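14 December 2023

Glue room, second bench. Entry on the hide glue batches and the chair joints.

Picked up where the April notes stop. The Zalamik order is four-leg side chairs, old ones, round tenons into round sockets, and the client wants them reversible so the next person can take them apart. That rules out the yellow glue we used on the Dirnberg stools.

Soaked the granules overnight in cold water, 2 parts water to 1 part glue by weight. They had swollen to a firm jelly by morning with no dry centers. Last time I was impatient and heated them after an hour, and there were grains in the pot all day.

Held the pot at 58 C for the first joints. It ran off the brush well enough but skinned over fast, and I had barely seated the second leg before it started to grab. The room was cold. I'd left the side door open for the delivery and didn't think of it until later. Closed it, put the lamp on the chair parts for a while, and the next joints went together without a fight.

Tried a test joint with the pot too hot as well, at 70 C, because Estalau's leaflet and our own card on the wall disagree on the upper limit. The glue went thin and smelled stronger. I could still break the test joint by hand after it had sat through lunch, which isn't a fair trial, so I've glued up another from the same pot and put it on the shelf by the window. Leave it alone please. I'll break it when it has had a proper cure.

Fit of the tenons: most are loose. The old glue took up the slack and somebody before us scraped the tenons hard to get it off. I washed them with warm water and a stiff brush this time, no scraping, and the wood underneath is better than I expected. Where the gap was more than a shaving I wrapped the tenon with a strip of the thin beech veneer, grain running the length of the tenon, glued it on first and let it dry before fitting. Two layers was too much on the back left leg of the chair with the split rail. Took one off.

The split rail itself is not done. It opens when you lean on it and closes when you let go, so there's dirt in there. I worked some warm water in with the thin blade and got brown stuff out of it. Needs another go, then glue and cauls, with wax paper under the cauls. The wax paper roll is nearly finished.

Clamps: the strap clamp from Czarnecka slips under load. I tightened it, came back, and it had given up some of the tension. The webbing looks glazed where it goes through the ratchet. Used rope and a stick for the leg assembly, which pulled square after I shifted the rope down. Checked the diagonals, checked that all the feet touched the saw table, left it.

Leftover glue went in the fridge in the jar with the green lid, marked. It can be reheated once more, I think, then it goes out. Somebody left the brush standing in the pot and the ferrule has started to stain the glue. Brushes hang on the nail.

Still to do
Clean and glue the split rail
Veneer wraps on the remaining chair
Break the hot-pot test joint and write down how it failed, wood or glue
New webbing or new strap clamp
Correct the wall card once the test is in
Order wax paper
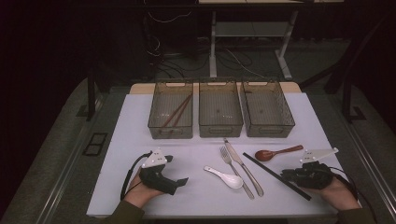

If a joint grabs before the leg is fully seated, can it be saved without washing everything off?

Warm the joint with the lamp and a damp cloth until the glue softens, then tap the leg home. If it still won't move, pull it apart, brush fresh hot glue over what is there and put it back together. Old hide glue takes new hide glue, so washing is only needed when there's dirt in it.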